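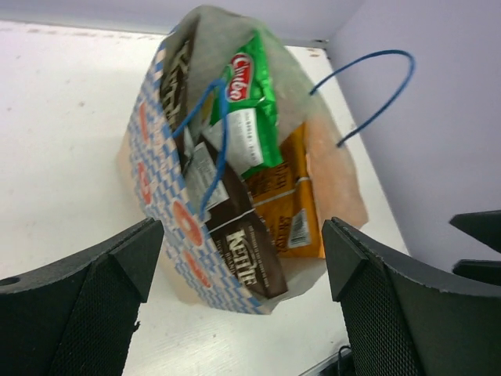 A reader wrote in after my last column to say that loyalty points are free money and I should stop complaining. I've been hearing that for years, usually from people who have never cashed any in.

Take Zutari, where I buy most of my groceries. You need 1,000 points before you can spend a single one, and at that level you get a coupon for crackers. Gredetti is worse. Its points die after 50 days, and the app is quiet about it until they're gone.

My guess is that the shelf prices already cover the coupon. The stores deny this — of course they do — but I have yet to see one drop its program and publish the prices before and after. Barros has no card at all, and my bill there is never higher.

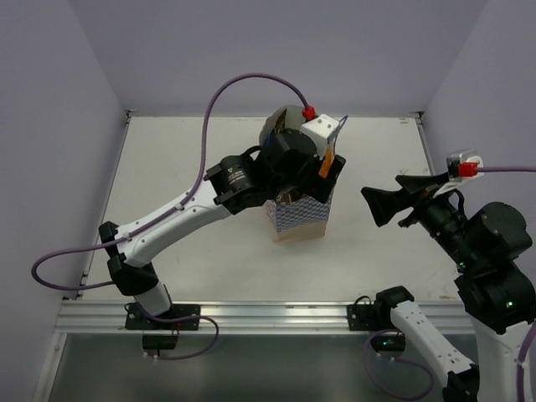 What the card knows

Then there is the record of everything you buy. Flerilmont says it uses mine to "serve me better." So far that has meant 50 emails since September, most of them for cat food. I don't have a cat. I would take a dime off the bread and call it even.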